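Hand-held gripper comparison: Kotier vs. Urnar on cloth
Forum > End effectors > Parallel and linkage grippers

ridgeline_t
Posted July 21, 2021

I have both hand-held units on the bench now and have started logging grasps on household textiles. Same wrist camera, same lens, same exposure settings. The Kotier run has 2,877 grasps, the Urnar run has 2,660. The difference is discards from a trigger cable fault on the Urnar, which I have since replaced.

Short version: on folded knits and anything with bulk, I can't separate them. On thin flat cloth the Kotier closes more evenly and the Urnar tends to push the material ahead of the tips. Narrow pads are an advantage when the approach is close to vertical. With the wide pads I had to go in at an angle to get under anything.

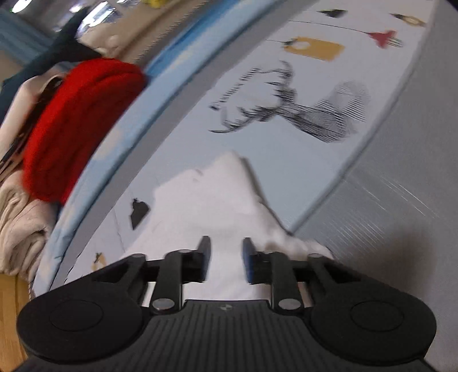
Camera placement matters more than I expected. With the lens close to the linkage, the pivots and both outer plates take up a lot of pixels that could be workspace. I would give up some of the wide view for a cleaner look at the contact area. The Urnar mount sits farther back and has the opposite problem, with the tips small and soft.

dh_servo
Did you normalize closing force? The Kotier spring is stiff out of the box. If you compared stock to stock, you compared springs.

ridgeline_t
Stock to stock, yes. I can set both to the same force at the tips, but then I'm no longer testing what people buy. I'll run a second set with matched force and post it separately.

palletjack
Disagree with the conclusion on thin cloth. We ran the Urnar in our Toledo shop on cotton sheeting and had no trouble once the pads were swapped for softer ones. The stock pads are too hard. It's a pad problem and the linkage is fine.

dh_servo
Softer pads also wear faster. How many cycles did you get?

palletjack
We changed them at 260 and they were glazed but still holding. Could have gone longer.

ridgeline_t
That's short for my purposes. A pad change means a new tip offset, and then I have to recalibrate before the data is usable. I don't want to do that every 260 grasps.

On technique, what works best for me with thin cloth is to find a raised fold and straddle it with the tips before closing. Going for a flat area fails far more often with either tool. The log has a field for it: 242 of the Kotier failures are tagged "flat, no fold."

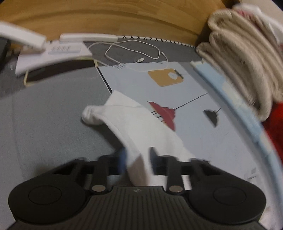
Does finger color affect tip tracking?
Dark pads against pale fabric track well, and the trouble starts when the pads and the fabric are both dark. In that case put a small marker on the outer link and track that.

lowbacklash
Adding a data point on controllers. I drive a motorized version of the same linkage with a Bameo board. Position mode is fine for boxes and useless for cloth, where the thickness between the tips is close to nothing. Current limit mode with a slow close gave me far fewer slips.

dh_servo
Slow close has its own issue. The cloth has time to slide out while the tips are still moving. I close fast to just before contact and then switch to the current limit.

lowbacklash
Tried that. The switch point depends on the fold, so I ended up tuning it per fabric. Not worth it for me.

palletjack
Would still like to see the Urnar numbers with soft pads before anyone writes it off.

ridgeline_t
Send me the durometer and I'll order a set. The matched force run comes first, probably finished in October, and the pad run goes after it.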